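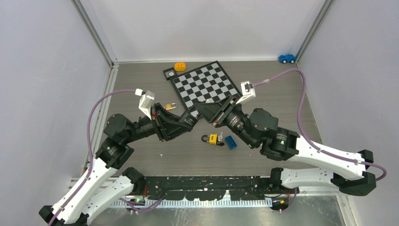 Two arms working on the same part, with both purple cables routed clear of the grippers.

Flores Two-Arm Bench Rules Card and Setup Sheet

Item 434. Laminated card, plus a four-page setup sheet you can write on.

Hi, I'm Kirsty Whiteley, and I wrote this card (the first version was a scrappy list taped to my own bench!). We sell it through Ristero because people kept asking me for a copy after training days in Jundthorpe, and I got tired of emailing the same file over and over. It's a one-page set of house rules for small benches where two arms share a work surface. If you already have a big fenced cell with its own safety file, you probably don't need me. If you have a tabletop setup and a bunch of people taking turns on it, read on.

What's on the front

The front is the stuff I want everybody to read before they touch anything:

One person runs the bench at a time, and that person says out loud when the arms go live.
Hands stay outside the walls until both arms are stopped and the stop button is pressed in.
Agree which arm lets go first before you start a handover. Write it down on the sheet.
Start every new move at slow speed, even if it's a move you ran yesterday.
Camera cables get a loose loop at the wrist and then follow the arm down.
Anything heavy or made of metal (padlocks, keys, that kind of thing) goes on the part list before it goes on the bench.

That fourth one gets me the most grumbling, and I'm not budging on it. Moving a checkerboard a little to one side is enough to change what an arm can reach past, and I'd much rather watch a slow bump than a fast one.

What's on the back

The back is the handover section, and it's my favorite part. When two grippers close on one small object there's hardly any room left between the fingers, so the card walks you through approach angles, who holds still, and what to do if the object tips. Short answer: stop both arms, and don't try to save it! Willy Maes talked me into adding a little grid where you can sketch your own bench, and I have to say he was right. People fill it in.

The setup sheet

Four pages, meant to be copied. There's a cable check, a camera mount check, a part list and a sign-off box. Alfie Entwistle uses the cable page at the start of every shift and skips nothing, which makes him my hero. I go a bit faster than that, but I do run each arm through its whole reach and watch the cable the entire time.

Does it replace a risk assessment?

No! Please do your own risk assessment and follow whatever standards apply where you work. The card is for daily habits, and your arm maker's manual wins any argument with it.

Sizes and packs

Single card with sheet: 434
Pack of five cards with sheets: 434-5
Blank grid pad, 157 pages: 296

The wording was last updated in October. If yours has only five rules on the front, it's the older one, and Dean Whitlock at the order desk will swap it for free. Orders in by 14th December go out before the holiday break.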